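Ticket 666 – Lutholm tide gauge, river readings too high
Status: reopened
Raised by: Breststead flood action group

We chained ourselves to nothing and blocked no roads, so maybe that's why this keeps getting closed. The public page for the Lutholm gauge has shown the river 30 centimetres above the painted board on the pier since August. Our members read the board at every high tide. Cutgate, who run the page, say the sensor is fine. They said the same last time.

Reply from Cutgate support: sensor restarted, fault cleared.

It wasn't cleared. The page went blank for an hour and came back with the same gap.

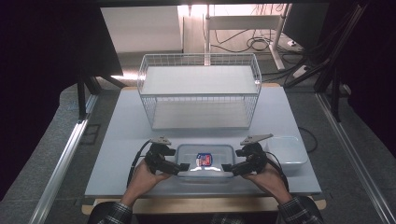 LUTHOLM, 2019-01-05 – Prasert Kaewmanee checked the board against the page again at high water. Same 30 centimetres. He also pulled the old readings and found 329 of them flagged "estimated", a label that isn't explained anywhere on the site. Cutgate now suggests the board has slipped. Possible, I suppose, but the Yensuk gauge upstream agrees with the board to within 5 centimetres.

Asked for: the datum setting used after the August upgrade, in writing. We can't stand up at a public meeting about sea levels and quote numbers we don't believe ourselves.

Cutgate: passed to the data team. Priority low.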